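Zwischenbericht an die Stiftung Vieira
Projekt »Gemeinsam essen in Ramley« - zweites Förderhalbjahr

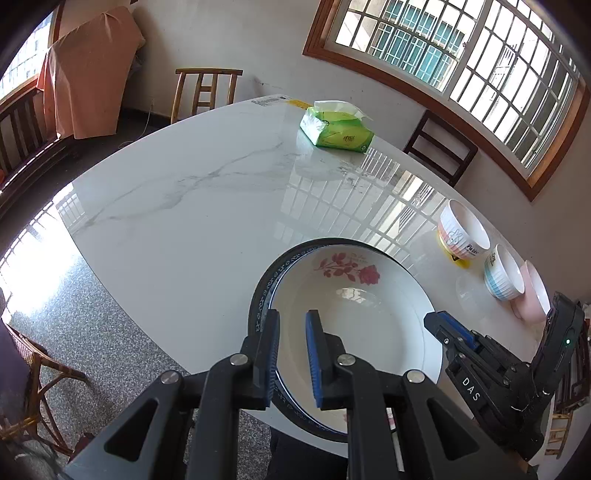
Wie viele Menschen erreicht der Mittagstisch inzwischen?
Im Berichtszeitraum haben wir 1.896 Mahlzeiten ausgegeben, an 145 verschiedene Gäste. Im ersten Halbjahr lag die Zahl der Gäste noch bei 79. Gezählt wird über die Namensliste am Eingang, Kinder unter sechs Jahren sind nicht enthalten.

Stand der Arbeit

Der Mittagstisch findet weiterhin an drei Tagen in der Woche statt, jeweils von 12 bis 14 Uhr. Die im Antrag genannte Ausweitung auf einen vierten Tag haben wir verschoben. Die Küche im Gemeindehaus ist am Vormittag bis 10 Uhr durch die Spielgruppe belegt, und zwei Stunden Vorlauf sind für die warmen Gerichte knapp. Mit der Hausverwaltung ist vereinbart, dass wir ab März einen zusätzlichen Lagerraum im Untergeschoss nutzen können. Dann lässt sich mehr am Vortag vorbereiten.

Die Küchenleitung hat im Oktober Tainá Araújo übernommen. Sie hat den Speiseplan von zwei auf vier Wochen erweitert und die Rezepte so umgeschrieben, dass sie mit wechselndem Gemüse funktionieren. Das war nötig, weil wir die Lieferungen des Großhändlers Dromby meist erst am Vorabend im Detail kennen. Im November kamen zum Beispiel größere Mengen Sellerie und Pastinaken, die im alten Plan gar nicht vorgesehen waren.

Suppen und Eintöpfe machen den größeren Teil der Gerichte aus. Ein vegetarisches Gericht gibt es jeden Tag, ein Fleischgericht einmal in der Woche. Der Wunsch nach mehr Fisch wurde mehrfach geäußert, ist aber mit dem jetzigen Budget nicht zu machen.

Gäste

Die Zusammensetzung hat sich verändert. Am Anfang kamen fast nur ältere Alleinstehende aus den Häusern rund um den Markt. Seit dem Herbst kommen auch Familien aus dem Neubaugebiet und einige Beschäftigte der umliegenden Betriebe, die den vollen Preis zahlen. Der Preis beträgt weiterhin 3 Euro, mit Berechtigungskarte ist das Essen kostenlos. Die Karte wird in der Beratungsstelle ausgestellt und gilt ein halbes Jahr.

Beschwerden gab es vor allem über die Lautstärke im Saal. Wir haben die Tische anders gestellt und Filzgleiter angebracht. Das hat etwas geholfen, eine Lösung ist es nicht. Für Akustikplatten an der Decke liegt ein Angebot der Firma Pikari vor, das wir dem nächsten Antrag beilegen werden.

Kochkurs

Der im Antrag vorgesehene Kochkurs ist im September gestartet. Geleitet wird er von Wenceslao Acuña, der auch die Kursunterlagen geschrieben hat. Der erste Durchgang hatte sechs Abende. Behandelt wurden Grundlagen: Brühe ansetzen, Hülsenfrüchte, Reste verwerten, Einkaufen mit festem Wochenbetrag. Der letzte Abend war als gemeinsames Essen mit Angehörigen gedacht und wurde auch so angenommen.

Zwei Teilnehmerinnen haben den Kurs abgebrochen, in beiden Fällen wegen neuer Arbeitszeiten. Für den zweiten Durchgang bieten wir deshalb neben dem Abendtermin einen Vormittagstermin an. Die Unterlagen liegen bisher nur auf Deutsch vor. Eine Übersetzung ins Portugiesische ist in Arbeit, die spanische Fassung soll im Frühjahr folgen.

Mittelverwendung

Die Ausgaben für Lebensmittel liegen im Plan. Höher als veranschlagt waren die Energiekosten, niedriger die Honorare, weil der Kochkurs einen Monat später begonnen hat als vorgesehen. Beide Posten gleichen sich weitgehend aus. Wir bitten darum, die nicht verbrauchten Honorarmittel in das nächste Halbjahr übertragen zu dürfen.

Der alte Kühlschrank musste im Dezember ersetzt werden. Das Gerät war im Finanzplan nicht enthalten und wurde aus Eigenmitteln bezahlt. Der Beleg ist der Vollständigkeit halber in der Anlage enthalten. Die Spülmaschine wurde gewartet und läuft, der Techniker rechnet aber damit, dass die Pumpe noch in diesem Jahr getauscht werden muss.

Offene Punkte

Der Fahrdienst für Gäste mit Gehbehinderung ist noch nicht geregelt. Der bisherige Fahrer hat zum Jahresende aufgehört. Übergangsweise nutzen wir den Bürgerbus, der allerdings erst um 12.40 Uhr am Gemeindehaus hält. Gespräche über eine frühere Abfahrt laufen.

Die Befragung der Gäste, die für Januar geplant war, findet im Februar statt. Der Fragebogen war in der ersten Fassung zu lang und wird gekürzt. Die Ergebnisse reichen wir nach, sobald sie ausgewertet sind.

Anlagen: Ausgabenübersicht, Speisepläne, Kursunterlagen, Angebot Pikari, Beleg Kühlschrank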